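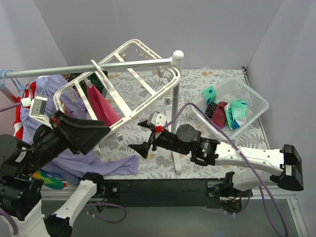
Laundry table at Busthorpe: clip rack, hanging pole, sock basket and both arms.

Tips for recording laundry demonstrations without losing your temper
By Eleni Živković
January

We have 417 usable recordings of an arm pair dealing with washing. We also have a folder of 678 others, and most of what follows comes from that folder.

Decide what "done" means before you start. Hernán Marulanda thought a cloth was hung when one clip held it. I thought two. The model, having watched us both, thought it over for a very long time and hung nothing.

Use clothes in colours that differ from each other. A pink cloth against a dark green garment is easy to tell apart. Three navy T-shirts are one large navy T-shirt as far as anybody's camera is concerned.

Patterned tablecloths are fine, and worth having if the robot will ever meet a real kitchen. Iron yours first. One crease in ours spent a week being picked up as a sock.

Small clips are harder than they look. Practise squeezing one through the controls until you can do it while chatting, then stop chatting and record.

Move the rack between takes. A few centimetres and a bit of a turn will do. Leave it in one spot and you'll teach the arms where your rack lives and very little about laundry.

Keep the fumbles if you recover from them. Dropped the sleeve, went back, got it: good take. Dropped the sleeve, swore, reached in with your own hand: delete.

Check the cables at full stretch with the arms going slowly. A loop that clears the basket at rest may have other ideas when you reach for the far corner.

Rumple the pile again every time. Sixteen takes from a neat stack will give you a robot that can only cope with people who don't need one.

Label as you go — "sock, basket to clip, slipped once" is plenty. I left a batch until the end of the month and found a note reading "the weird one".

Stop when you get bored. Bored hands make jerky recordings, and the socks will still be there after lunch.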